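Re: [paltside-parents] Toy library fees from April

Qusai Akl wrote:
> Frandsen want $73 a year per family and they'll run the bookings
> through Trarkine. I reckon we'd save some 100 hours of work.
> Any objections before I sign?

Yes, a couple.

Where does the 100 hours come from? I did the bookings for two years with a notebook and never got near that. Drullstead were promised the same thing and their members still ring up to ask what's on the shelf.
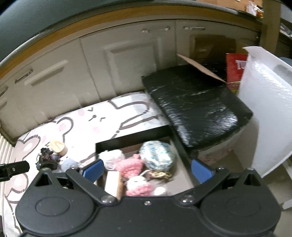 I'm also not convinced families will pay $73 to borrow more. Most of us have plenty of stuff already. A pink fluffy toy in a bed drawer, like the one in there, is hardly going back and forth on a fortnightly loan, and soft toys were always our worst borrowers' category anyway. Puzzles and ride-ons go out. Has Frandsen seen our loan figures, or did they just quote their usual price?

The contract runs 3 years with no way out that I could find. Page 2 says fees "may be reviewed". By whom? 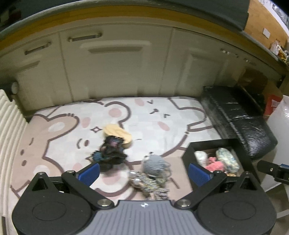
Cartoon mat by the cabinets.

Please don't sign until we've had a proper look at it.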